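## Chopsticks into the holder: notes from the Flarnelach hand-demonstration set

*Methods item, June issue. Compiled by Elisa Pagano with corrections from Dehua Qin.*

The Flarnelach set now holds 170 demonstrations of one household task: pick chopsticks off a tablecloth and stand them in a square holder. All were made by hand with a pair of hand-held grippers. No arm was driven. 127 of the demonstrations passed the first filter and went into the training split used by the Pesus policy. The remainder are kept on the server under the same naming rule, with a reject code in the header, and should not be deleted.

This item covers how the demonstrations are made and what we changed after the first review. Training results will be written up separately by Gopinath Alva.

### Why chopsticks

The task was proposed at Urnthorpe as a replacement for the peg board. A chopstick is thin and smooth, and it tapers, so the two ends behave differently in the pads. It also lies almost flush with the cloth. The operator has to bring both pads down to the surface and close without dragging the fabric. After that comes a rotation from near horizontal to near vertical, and then an insertion with a loose tolerance at the top.

Each of those phases fails in its own way, and the failures can be labeled from the wrist view alone. The peg board had one failure that mattered (jamming), and we had run out of things to learn from it.

The demonstrations are made in ordinary homes with the furniture and groceries left as they are. Renzo Galli asked for this early on. The lab sets from last year trained well and then did poorly once there was anything behind the table.

### Making a demonstration

The procedure below replaces the one in the spring issue.

1. Map the room first. Walk the gripper slowly along both long sides of the table at chest height, lens toward the table, then once across the far end. Leave the large appliances and shelving in view. They give the tracker features that the cloth does not.

2. Lay out the table. The holder goes on the left half of the cloth, within comfortable reach of the left hand. The chopsticks may be bundled or separate. Vary their angle between demonstrations, and vary the mix of light and dark sticks where the household has both.

3. Check the wrist view before starting. Both finger pads should be visible, with cloth between them, and the holder should be inside the image circle without being hidden behind a finger for the whole approach.

Typical wrist views at the table:
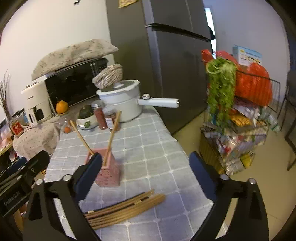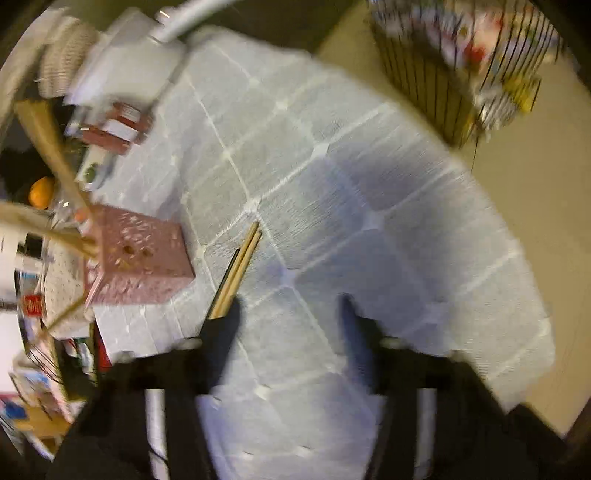 4. Approach from above and slow down over the last hand's width. Close on the middle third of the stick. Gripping at the thin end gives a stick that swings during the rotation, and the policy copies the correction along with the grasp.

5. Rotate before traveling. In the first batch several operators did both at once, which is natural for a person and hard on the tracker. The rotation should be complete before the stick is over the holder.

6. Release only when the lower end is inside the holder. Open fully, pause, then lift straight up. A partial opening is recorded as a grip width between the two end values, and the policy will learn to hover there.

7. Finish with both grippers clear of the holder and still. The end-of-task marker is cut from the still period. If there isn't one, the trimming script takes the last low-speed segment it can find, which may be in the middle of the task.

### Cloth grids and tracking drift

A tablecloth with a regular grid is a mixed blessing. The lines are sharp and give plenty of corners, but one square looks very much like the next. When the gripper drops close to the table and the room leaves the view, the tracker can match to the neighboring square and shift the whole trajectory sideways by one cell.

We found 17 demonstrations with this fault. The signature is a step in the horizontal position with no matching step in the accelerometer. Tiziana Fontana has added a test for it to the import script, reject code G. It runs on every upload and needs no settings.

Operators working on a patterned cloth should keep the gripper tilted slightly back on approach so that some of the background stays in view near the edge of the image. The wide lens makes this easy at normal working height. It stops being possible just above the cloth, and the tracker has to coast on inertial data until the lift. So far that interval has been short enough.

Plain cloths avoid the fault and have the opposite one: too few features and slow drift. We have no recommendation between them yet.

### Motion blur

Blur was the most common complaint in the first review, mainly indoors in the evening. Exposure is now capped at the recorder, and the image will look darker than operators are used to. Leave it. Do not add a lamp beside the table, as the highlight on the finger pads moves with the hand and has confused the grip-width estimate before.

Some blur is acceptable during travel. Blur at the moment of closing is not, and the filter rejects it under code B.

### Two hands or one

The Guimarães team records with 2 grippers throughout, one per hand, even though the task can be done with one. The idle gripper is held to the side and sometimes enters the other's view. We had planned to mask it. Dehua compared masked and unmasked training on a small subset and saw no difference worth the extra step, so the mask has been dropped from the pipeline.

The idle hand should stay off the table. If the second gripper is used to steady the holder, label the demonstration as two-handed at upload. The field is optional in the form and is therefore often blank, and Tiziana would like it filled in.

### Open items

- The grip-width calibration should be repeated after any change of finger pads. The sheet is in the shared folder under "pads."
- Older firmware writes the left and right serial numbers in reverse order. Check yours against the label before the next upload.
- Requests for the rejected demonstrations go to Gopinath. State which reject codes you want.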